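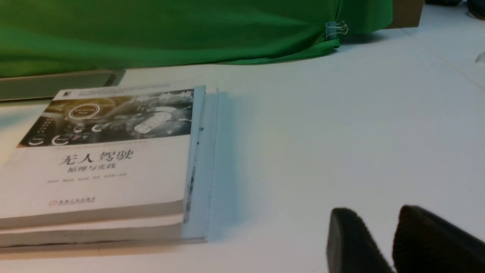
Zurzeit oben auf dem Stapel: 无人驾驶, Untertitel 原理与实践.

25. Juni 2024 · Abgelegt unter: Schreibtisch, Lesen

Seit Mai lerne ich wieder regelmäßig Chinesisch, und ich bin so begeistert, dass ich es endlich aufschreiben muss! Jahrelang habe ich Vokabeln aus Lehrbüchern gepaukt (Bahnhof, Apfel, Regenschirm). Jetzt lese ich Fachbücher über Themen, die mich sowieso interessieren, und plötzlich bleibt etwas hängen. Autonomes Fahren zum Beispiel. Auf 1011 Wörter bin ich in meiner Kartei inzwischen gekommen, darunter herrlich unpraktische. 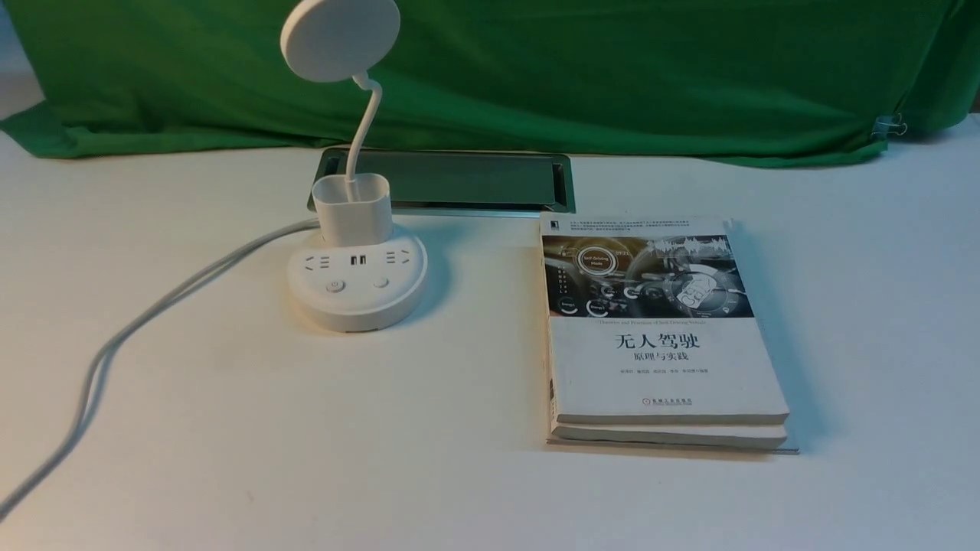

Mein Leseplatz hat daran großen Anteil. Früher habe ich am Küchentisch gelernt, zwischen Brotkrümeln und Post, und nach zehn Minuten war ich woanders. Am weißen Tisch bleibe ich sitzen. Am meisten liebe ich dort die Lampe: Schwanenhals zum Zurechtbiegen, und im runden Fuß stecken gleich zwei Steckdosen und dazwischen USB-Anschlüsse. Handy mit Wörterbuch-App dran, Licht auf die Seite gebogen, los geht's. Bei Ukberg hatte ich vorher lange nach etwas Schönem geschaut und mich nicht entscheiden können — jetzt will ich nichts anderes mehr.

Zum Ablauf: 40 Minuten am Stück, mit Bleistift. Im ersten Durchgang schlage ich gar nichts nach, das fällt mir schwer! Im zweiten kommen die Wörter dran, die mehrmals auftauchen.

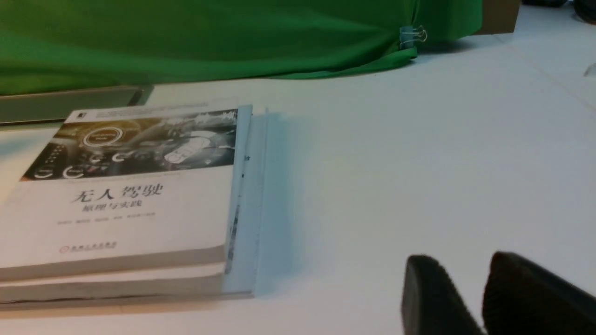
Die schreibe ich dann auf Karteikarten von Rukaso, vorne die Zeichen, hinten Pinyin und ein Satz aus dem Buch. Eine Weile habe ich es mit der App Sernari versucht, aber von Hand merke ich mir die Strichfolge einfach besser.

Mehr als zwei Bücher gleichzeitig erlaube ich mir übrigens nicht. Sonst lese ich überall die Einleitung und nirgends das dritte Kapitel, ich kenne mich.

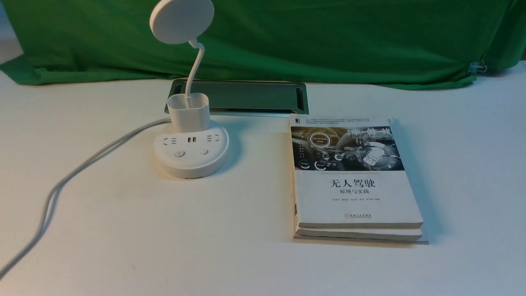

Und Einleitungen können die Fachbuchautoren wirklich ausführlich! Beim nächsten Mal schreibe ich etwas über meine Karteikästen und wie ich sie sortiere — da gibt es Neuigkeiten. Wer Tipps für gut lesbare Sachbücher auf Chinesisch hat, gerne auch über Züge oder Brücken: ab damit in die Kommentare, ich freue mich riesig.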